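Street crime exposure check, courier depot
Site: Masri yard, Flosside
Inspector: Elspeth Semple
Date: 13 Jun 2018

1. Gate closes fully behind each van — PASS
2. Driver doors lock on ignition — FAIL. Van 9 does not. Refer to Sedix.
3. Panic button reaches control room — PASS. 4 tested.
4. Exit lane lighting — FAIL. 2 lamps out, same as April.
5. Cash on board under $100 — PASS 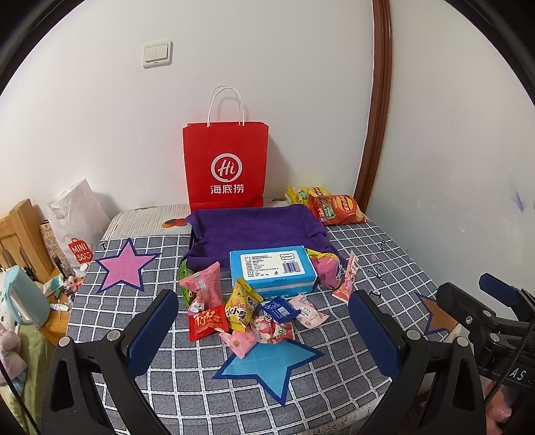
6. Robbery instructions carried in cab — PARTIAL. Old sheet still tells drivers to note the plate before handing over goods. Replace with current wording: hand over, do not follow, call 911.
7. Moped and bike approach briefing — Not signed by night crew. Fouad Salameh to arrange.

Recheck items 2, 4, 6 and 7.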